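Visitor Survey Notebook, Suvby office
Entry for September, opened 9:40
Kept by Myrto Liapis; initialed by Hala Khoury

Field returns for the summer wave of the overnight stay survey were closed this morning. Of the 3000 household forms mailed, 618 came back complete. A further 58 were returned with the trip section blank and have been set aside until the household can be reached by telephone.

Markos Konstantinidis reported on the Nundholm ferry counts. The landing tally and the ticket office tally differ for the evening sailings. Day visitors who return on the last boat are entered twice in the ticket office book — once outbound, once inbound — and the landing sheet enters them a single time. The landing sheet will be used for this wave. The earlier figures are to be left as published, with a note.

The definition of a day trip was discussed again. Marichka Nazarenko holds that shopping visits to Molefe should be left out where the household goes there every week. The manual says "outside the usual environment," and it was agreed to apply that wording as it stands. Regular Molefe trips are therefore coded 4, not 2. Forms already keyed under code 2 must be checked by hand.

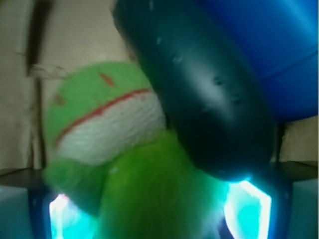
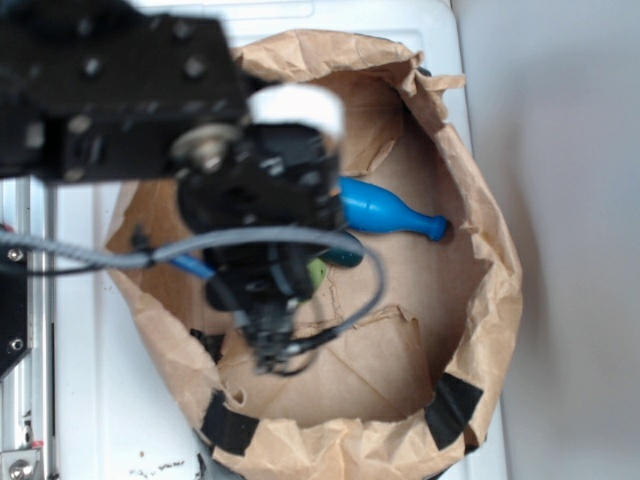

Coding and data entry

Nudgate was run on the full set shortly after noon. It flagged 170 records, nearly all of them for a departure date later than the return date. Kipchumba Kombo traced several to forms on which the month had been written before the day. These can be corrected without contacting the household. The others stay flagged.

Spending on lodging: blank is not to be read as zero. Stays with relatives are zero only where the respondent has written it. The previous wave was inconsistent on this point, and the comparison table should not go out until it has been recoded.

Outstanding: weights for the island districts (M.K.); second reading of the open comments (M.N.); reply to the Nundholm harbor office concerning the evening sailings. The draft table of nights by type of lodging is in the shared folder, unchecked.

Closed 4:15. H.K. has the key to the forms cabinet.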